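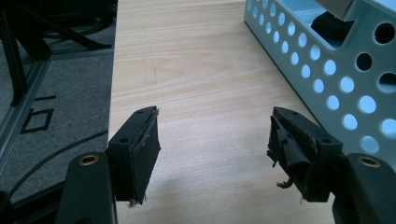 *Gripper pads, open over the table.*

## The network gets the credit

Every few weeks someone sends me a paper claiming that a new policy has learned to handle cloth. I read the results table first, then go looking for the paragraph on how the gripper opening was measured, how late the pictures arrived relative to the finger positions, and when the pads were last changed. Usually I can't find it.

My complaint is with software people, and I am one. We talk as if learning from human demonstrations had done away with the dull parts of control. Somebody picks up a sock, we record it, the network works out the rest. The dull parts are still there. They have moved into the recording tool, where fewer people look.

Take contact. A policy trained on pictures and jaw width has no direct idea how hard it is squeezing. It sees two dark pads close on something soft and has to guess from the creases.
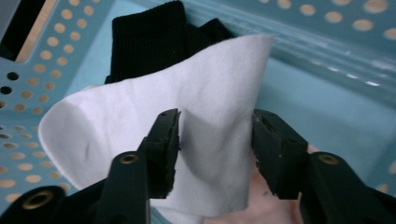

With thick fabric that guess is often good enough, and so we stop worrying. Then the rubber wears, the friction changes, and the same commanded width gives a different hold. I have sat through a review in which a drop in success was put down to "distribution shift", a phrase that covers everything from a new tablecloth to a loose screw. Rubber was never raised.

Our own tooling is no better than most. We use Camex for recording and Clistus for lining up the streams afterwards. Clistus matches frames to gripper readings by nearest timestamp, and for a long stretch it did so with a fixed delay of 11 milliseconds that had been typed in by hand and never checked. On a batch of 600 demonstrations, 494 passed its filter. We called the 494 clean. All the filter tests for is missing data, and it will happily pass an episode in which every reading is late by the same amount.

I'm told that a large enough model soaks this up. Perhaps it does. I would like to see the experiment: same tasks, same number of episodes, one set carefully aligned and one left as it came. My guess is that the careful set would win by enough to embarrass us, but it is a guess, and I'd accept being wrong if somebody showed me the numbers.
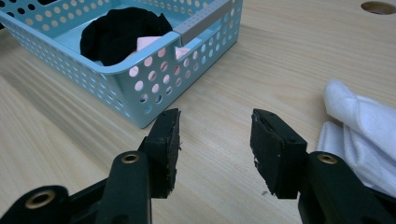

Perception gets the same soft treatment. Ask a segmentation model where one crumpled garment ends and the next begins and it will return a crisp outline with a confident score. The outline looks lovely on a slide. Push a planner to grasp at its edge and you learn how little the score meant. Nasr, the planner we tried for a while, took those outlines as fact and had no way to say "I'm not sure, look again from the other side". A person does that without thinking, and a good deal of what we record is people doing exactly that. We then trim it out as wasted motion.
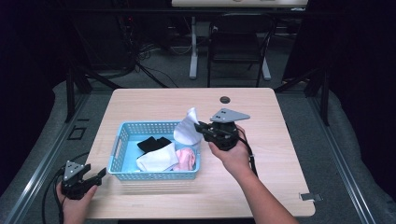

## What I'd ask for

Version 2 of Manel is due in October, and the notes promise a bigger model and smoother trajectories. I would trade both for a log that records pad changes and a delay measured at the start of each session. I'd also keep the hesitations in the training set and see what happens.

None of this would make a good demo. It might tell us why the last one worked in the morning and failed after lunch, which I have asked three times and had three different answers to.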